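The founder of Helton Secondhand has been selling other people's dining rooms for up to 40 years, and she would like everyone to stop asking her whether brown furniture is coming back.

"It never left," she said, from behind a desk with a price tag on it. "It's in my shop. I have to walk around it every morning."

She opened on Skelitz Street one February, with a bank loan and a van that started when it felt like it. Her only rival, Meléndez & Daughter, sold lamps, and the two owners had an understanding. "I didn't touch lamps and they didn't touch anything heavy. They had the better backs, obviously."

What changed was the dining table. People used to inherit one and keep it out of guilt. Now they call her from the driveway.
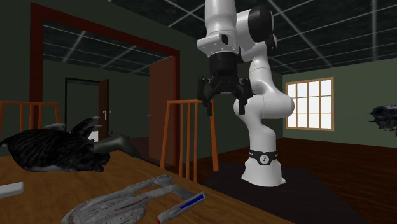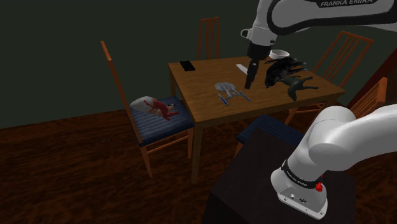

So what should a person look for in a used table?

"Get underneath it. Look at the joints, push on a corner and see if it wobbles. The top can be sanded. Bad legs are with you for life."

She is less patient about chairs. Customers want a matching set, and she has two opinions on that, both rude. The printable one is that most families wreck a chair or two within a decade, and a mixed set lets you blame the previous owners.

Haggling is allowed. A man once offered her $100 for a sideboard marked at twice that, then asked if delivery was included. "I told him the sidewalk was included."

The sideboard is still there. She has started keeping her lunch in it, and says the price has gone up.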